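September, late, kitchen table

I said I'd write in here more, and then the whole summer went by. So! Catching up, with tea, and the window open because the upstairs neighbors are frying something wonderful.

The big news is that I'm learning to swim. At my age! I told hardly anybody, because if you tell people you're learning to swim at forty-six they get this soft look on their face, like you've confessed to something, and then they tell you about their cousin's kid who learned in two weeks. Good for him. I've been at it since June and last week I did my first full length without grabbing the rope. One length. I hung on the wall at the deep end afterward, gasping like a fish in a bucket, and I wanted somebody to hand me a medal.

Erzsébet Vass teaches the grown-up beginners at the Paltside pool, the early slot, seven in the morning, when the water has that flat blue look and the lights are buzzing and everyone's hair is still stuck up from the pillow. She's tiny and she never raises her voice. She walks along the edge in her rubber sandals and says "Breathe out. Out. More out," and I swear I hear it in my sleep. My whole trouble, apparently, is that I've been holding my breath since roughly 1990. I go in the water and everything locks. You'd think breathing out would be the easy half.

There's a little gang of us. Béla Hegyi is the oldest and the worst and the happiest. He sinks. He just goes down, legs first, like somebody lowering an anchor, and he comes up laughing every single time. Chia-hao Lai is the opposite, he's a natural and it's a bit annoying (sorry, Chia-hao). He only signed up because he's going to some island next spring with his wife and she snorkels. He watched a bunch of videos and then basically swam. But he's so nice about it you can't stay mad. He lent me his spare goggles when mine leaked, and I've still got them. Must give them back. I keep writing that and not doing it.

What I wanted to get down before I forget it is how the length felt, because I've been trying to explain it to Dénes all week and making a mess of it.

I pushed off and the first part was all fuss, like usual. Arms too fast, water up my nose, that little voice going too deep, too deep. The floor tiles at Paltside go from white to dark blue where it drops off, and I have hated that line since my first lesson. I used to stop right at it and stand up, every time, and pretend I'd been fixing my strap. And this time I saw it coming and I thought about what I was going to buy for dinner. Really! I was thinking about leeks. And then I looked down and the dark tiles were under me and I was over them, and I breathed out, and it was quiet. It was so quiet. I could hear my own bubbles. I don't remember the last bit at all except that my hand hit something and it was the wall.

Erzsébet nodded at me. One nod. Béla clapped and went under.

Anyway I was useless for the rest of that day. I floated around work grinning and got nothing done, and I ate two lunches. I didn't know swimming made you this hungry! Toast before, a roll from Rácz on the way in, soup at noon, and then by three I'm eyeing other people's crackers. The lady at Rácz knows me now and has the poppy seed one in the bag before I get to the counter. I think I've become a regular somewhere for the first time in my life.

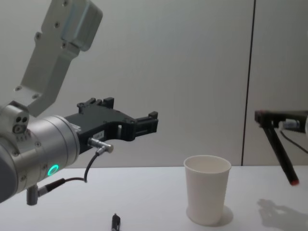 Green light, black gripper, silver wrist.

Deleted a whole lot of photos off my phone tonight. So many blurry ones of the cat. Plorkus does not hold still for anybody, he hears the phone come out of my pocket and he's under the couch. The vet says he's fat. I said he's fluffy. We agreed to differ, and now he's on the diet food, and he sits by the bowl in the mornings when I'm trying to find my swimsuit and yells at me like I've ruined his life. Seven in the morning is early for both of us.

What else. Oh, my mother. I called to tell her about the length and she was quiet for a bit and then she told me something I never knew, that she can't swim either. All those summers at the lake at Ilthorpe! She sat on the shore in the yellow hat with her book and I always figured she just liked the shade. She said she was scared stiff the entire time we were in the water and read the same page over and over. I asked why she didn't say anything and she said, well, you were having fun. I had to go and stand in the hallway for a while after we hung up. I keep thinking about that hat.

I said come with me, come to Paltside, they have a ladder and a shallow end and a warm one for the little kids, and she laughed and said she's seventy-three and her knees are terrible. But she asked what the water temperature was. Twice. So I'm not giving up on that. I might just buy her a suit and leave it on her bed.

Dénes is being sweet about all of it, I should say that, since I mostly complain about him in here. He's been getting up to make the coffee, and he puts it in the thermos so I can drink it in the car after with my wet hair soaking the seat. He wants to fix that seat, by the way. There's a smell. I say there's no smell. There's a smell.

Things I'm mad about, briefly: the locker at the end that eats your coin. The man who swims butterfly in the slow lane. That I bought a swim cap online for nine dollars and it's so tight it gives me a forehead like a walnut, and I can't return it because I opened it. Szabolcs Pap at work, who heard me telling someone about my length and said "oh, just the one?" Yes Szabolcs. Just the one.

(I looked it up later and real swimmers do 4000 meters in a morning like it's nothing. I closed the page. I don't need to know about those people.)

Goals, so I can come back and laugh at them. Two lengths by Halloween. Learn to breathe on the left side, because right now I only turn one way and I must look like a windup toy with a bent key. Jump in from the side at the deep end. That last one makes my stomach flip just writing it down. Erzësbet, no, Erzsébet, I'll get the spelling right one of these days, she says we'll do it when I'm ready and that I will be the one to tell her. I like that she said that. I also hate it, because now it's up to me.

Béla says he'll hold my hand and we'll jump together. He'll sink, of course, and then where will I be.

The frying upstairs has stopped and now it's only the cat. Bag is packed by the door, towel, goggles (Chia-hao's!!), the walnut cap, a clean shirt. I forgot underwear last time and had to drive home and was late for everything. Going to go put it in right now before I sit down again.

Okay, it's in. Bed.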